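Nakbridge Public Library to Extend Evening Hours at Two Branches

The Nakbridge Public Library will extend evening hours at its Amaral and Skitetti branches beginning in October, following a vote by the Library Board to adopt the operating schedule for the coming year.

Under the new schedule, both branches will remain open until 9 p.m. four evenings a week. Current closing time at the two locations is 6:30 p.m. Hours at the Central Library and the Grikance branch will not change.

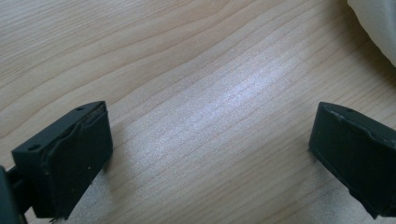

By the Office of Communications, Nakbridge Public Library
May 31, 2022

The decision follows a survey of cardholders carried out over the winter. The library received 526 completed responses, and later closing times were the most frequent request among residents who work during the day. Respondents also asked for more quiet study space and a simpler way to reserve meeting rooms. Those requests will be taken up separately in the fall.

Staffing for the added hours will be covered by 2 new part-time positions at each branch. Applications will be accepted for 30 days after the positions are posted, and current employees may apply. The cost is included in the budget already approved by the city and does not require a change in the library's share of local tax revenue.

Study rooms at Amaral and Skitetti will be available during the extended hours and may be reserved up to 14 days in advance. Reservations can be made by phone or at the front desk of either branch. Children's programs will continue to end at 6 p.m., and the homework help desk will keep its present hours - late afternoons during the school year only.

Book drops at all four locations remain open at all times. Items placed on hold may be picked up until closing, including during the new evening hours.

The full schedule will be posted at each branch before the change takes effect. Residents with questions about the new hours may contact the circulation desk at the Central Library.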